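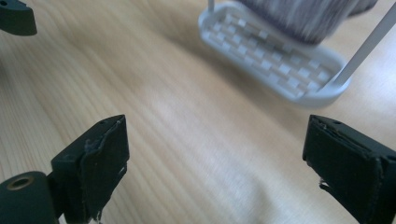 May, 8 a.m. - Warkbridge harvest supper itinerary, second pass

Picking up from the last entry. The draft two-day tour still has the coach arriving at Warkbridge at 3 p.m. on the first day, and that doesn't work. The procession leaves the mill at 2 and reaches the church well before 3, so our guests would get the stalls and the supper and miss the part they're paying to see. I've moved the Vastport departure to 9:15 in the morning. Lunch will have to be a packed one on the coach.

Checked the road closure sheet again. The main street shuts at noon and stays shut until the last table is cleared. Coaches can use the upper lot by the cattle market, then it's a walk of 700 yards downhill on cobbles. Going down is fine. Coming back up in the dark after a long supper is another matter, and last year two guests waited a long time for a ride. I've asked Lelik for a price on a small shuttle van for the return leg only. They have one with a low step.

Supper tickets: the hall seats 200 and the parish keeps most of those for locals. We can have up to 40 if we confirm by the end of the month. I'd take 36 and leave it there. A bigger group takes over the long tables and people end up talking only to each other, and the feedback forms said as much.

Notes for the guide script. The old text says the supper has been held "since the Middle Ages." The earliest record I can find is an entry in the parish accounts for 1657, a payment for bread and candles. Use that date and drop the other line. The script also says the straw crown is burned at midnight. It is carried round the hall and hung over the door, and last year's crown is the one that gets burned, the next morning, outside. Guests were setting alarms for the wrong thing.

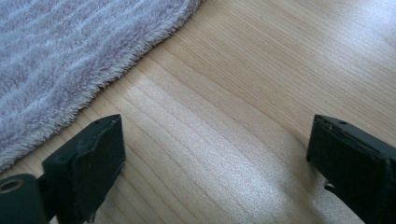 Second morning is still thin. After the burning there's nothing booked until the coach at 1 p.m. Options so far:

Bakery visit, Radulović, on the square. They open the back room to groups of 8 and show how the plaited loaf is made. Good, but with 36 people that's five rounds, and each round takes half an hour. Could split, bakery for those who sign up and free time for the rest.

River walk to the old ferry landing. Free, easy, flat. No cover if it rains.

Museum room above the library. Small. Open on request. Has the old costumes and a case of supper menus. The stairs are steep and there's no lift.

I'm leaning toward bakery plus river walk, with the museum as the wet weather plan for anyone happy with the stairs. Need to ask Radulović whether they'd do three rounds at 9, 9:30 and 10, and what they charge per head. The figure in the folder is from two seasons ago.

Rooms: the inn has 14, all doubles or twins. That leaves a few guests in the farmhouse at the edge of the village. Whoever gets the farmhouse should be told at booking, with the distance, and given a slightly lower rate. Last time they found out at check-in.

Clothing note for the confirmation letter. The hall is unheated and the supper runs more than three hours. Tell people to bring a warm layer and flat shoes. Also say that photos are fine in the procession and at the tables, but the blessing is a church service and phones should be put away for it.

4 p.m. - Lelik called back. The van is free on the night, two trips, last one at 11:30. Price is lower than I had allowed, so I've put the difference toward the bakery. Updated the cost sheet and saved it over the old one in the shared folder.

Still open: Radulović rates, final room split, rain plan wording, and the packed lunch supplier in Vastport. The last one did cheese sandwiches only and three guests couldn't eat them.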